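**Notes from the block table**

2019-09-12

Hello again, and welcome to the new people who signed up after the Nodside meetup! I promised last time that I'd write something about how we collect our examples at Timwood, and then I spent two weeks collecting examples instead of writing about it. So this is a bit of a catch-up.

Short version for anyone new: we're trying to get a two-armed robot to tidy colored blocks by watching people do it. A person drives both arms through the job, we record everything (joint angles, gripper openings, block positions, the camera views), and the learning system tries to copy the behavior. All of this is in simulation for now. We call the simulator setup Tuhumury, which was the name of a folder at first and then stuck.

Our target for this round is 200 clean runs. We have 75. I had hoped to be further along, but I threw out a batch in my first week back and I'm still a little sore about it. The trouble was that I'd been driving in a lazy way. I would pick up a block with one arm, park the other arm somewhere out of the way, finish, swap, and do the next one. Every single run was fine to look at. But the system learned that one arm should always freeze while the other moves, and when a block landed in a spot where it needed both, it just sat there. I watched it sit there for a long time.

So the new rule is that the second arm has to be on its way to something while the first one is busy. It doesn't have to be fast. It only has to be going somewhere on purpose. My hands hate this (try patting your head and ordering a pizza) but the recordings are so much better for it. I've also stopped correcting my little mistakes by resetting. If I come in crooked and have to back off and turn the wrist, that stays in. The first model had never seen anyone recover from a bad approach, so of course it had no idea what to do after one.

Block placement has changed too. We used to drop them in from a list of 8 starting layouts that I'd typed in by hand, and I'm embarrassed at how neat they were. Everything was square to the table edge! Now the positions and the angles are both random, inside a patch both arms can reach. That means we get blocks sitting at odd angles, blocks close to a gripper that's busy with something else, and blocks that one of the cameras can hardly see behind an arm. Those last ones are a pain to drive, and I've come to like them the most. If the person recording has to work for it, the run usually has something in it worth learning. 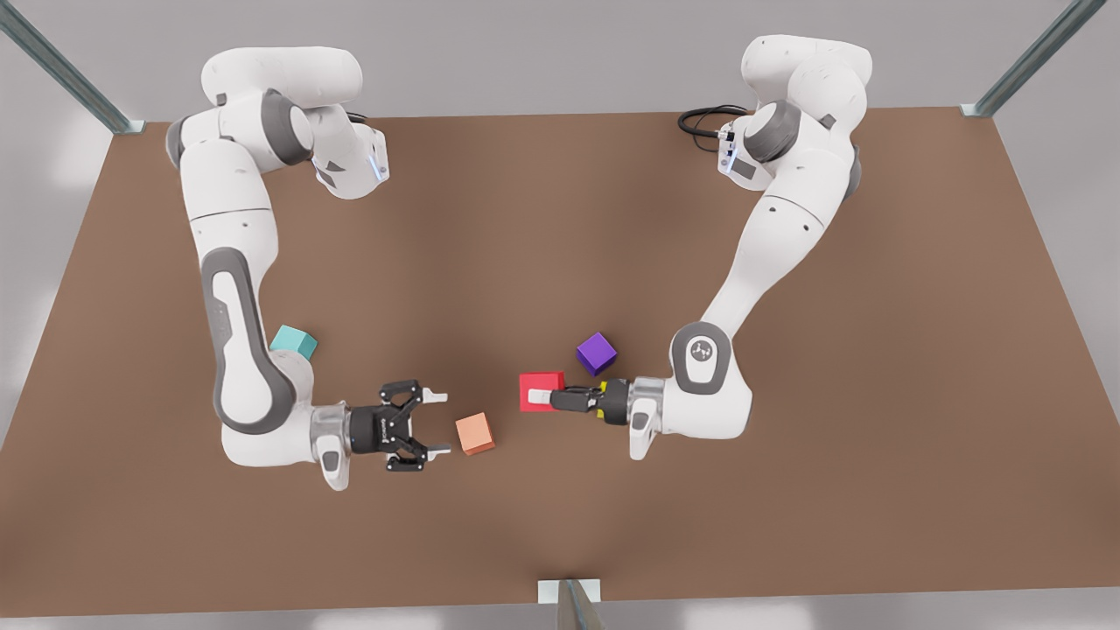
*Left arm has the red block, right arm is open beside the orange one.*

If you've been following along you'll remember we name the arms from the robot's side, so its right arm is on your left. I still mix them up when I'm labeling, and yes, I have had to go back and fix a whole evening of labels because of it. The gripper state is now filled in automatically from the recording, so all I type is the color of the block and whether the grasp was a good one.

That brings me to Otix, our labeling tool. The new build lets you scrub through a run with both gripper traces drawn underneath, and you can mark the start of a grasp with one key. It used to take three clicks and a menu. The export still drops the last bit of a run now and then, so please check the end of your files before you upload them. I've lost a couple of perfectly good finishes that way.

A few people asked if they can record runs from home. Yes, please! You need the current Tuhumury build and a pair of controllers, and the readme in the shared folder has the setup. Do a handful of practice runs first and don't send those in – everybody's early ones are jerky, mine included. After that, keep whatever you finish, even the slow ones. Only toss a run if a block leaves the table or the simulator does something silly with the physics.

I'm planning to start training on the full set in October, once the count is up where it should be. I'll send the curves around when I have them, good or bad. Until then, if you find a layout that completely beats you, save the seed and mail it over. I'm keeping a list of the nasty ones for testing.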